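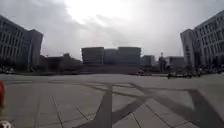 Miken Control Defaults
Data card and release notes, version 7

Overview

Miken Control Defaults is a set of records describing the default controls of 51 single-player PC games as they stand immediately after installation. For each game it lists every action in the control menu, the key or button assigned to it, whether the player may change it, and the wording used on screen. The set is maintained by the Closmont Games Library and was last revised on 12 Nov 2025.

The records were first compiled to help library staff answer questions from left-handed players and from visitors who use adapted keyboards. They have since been requested by teachers of interface design and are now released in full.

Contents

games.csv contains one row per game: record number, title, release year, storefront edition, version string, language of the menu, and name of the reader who made the record.

actions.csv contains one row per action. The fields are record number, menu section, action label, primary binding, secondary binding, and a rebind code. The rebind code is F for free, P for partly restricted, and N for fixed.

hidden.csv lists actions that work in the game but do not appear in the control menu. Quick save and screenshot keys make up most of this file.

notes.txt contains remarks by the readers, arranged by record number. The remarks have been edited for spelling only.

All files are encoded as UTF-8. The field separator is a semicolon. Several games bind an action to the comma key, and earlier releases that used commas as separators caused import errors.

How the records were made

Each game was installed on a clean user profile and started without a controller attached. The reader opened the control menu before beginning play and copied the labels by hand. The game was then restarted with a controller attached, and any change in the menu was recorded as a second set of rows. Where a game wrote its settings to a readable file, the file was compared with the menu. If the two disagreed, the menu value was kept and the difference entered in notes.txt.

A second reader repeated the process for 25 of the games. Disagreements were settled by Ruth Ashworth, who also drew up the list of menu section names. The original section headings are not preserved in actions.csv and must be looked up in the notes.

Keys are named by their position on a US keyboard. A record made on a German or French layout has been converted, and the letter printed on the reader's own keyboard is given in brackets in the notes.

Known problems

In 8 games the default bindings depend on the difficulty level or on a choice made at first launch. Only the bindings for the first listed option are included.

Mouse sensitivity, pointer acceleration, and dead zones are not covered. Readers found no dependable way of comparing the sliders of one game with those of another.

Hold and toggle versions of the same action, such as crouching or aiming, are entered as separate rows from version 5 onward. Records carried over from earlier versions may still combine them. Record 31 is known to be affected.

Games that have been updated since their record was made are not checked again unless a user reports a change.

Suitable and unsuitable uses

The set is suited to teaching, to accessibility guidance, and to the study of how control conventions differ between publishers. It should not be used to rank games by quality. It is too small to support statements about PC games as a whole, and shooters are heavily represented in it.

Changes in this version

Secondary bindings added for all records.
Rebind code P introduced; previously such actions were marked F.
Menu labels in Stüber's Ullitz series corrected to match the current English text.
Duplicate rows removed from hidden.csv.

Terms

The files may be copied, adapted, and redistributed with credit to the Closmont Games Library. Game titles and menu wording remain the property of their publishers.

Credits

Records: Neville Dobson, Hanna Hutsuliak, Malcolm Lambert
Review: Ruth Ashworth
File format and conversion of keyboard layouts: Roswitha Pfister

Corrections should be sent to the library's records desk and should state the record number, the version string shown in the game, and the keyboard layout in use.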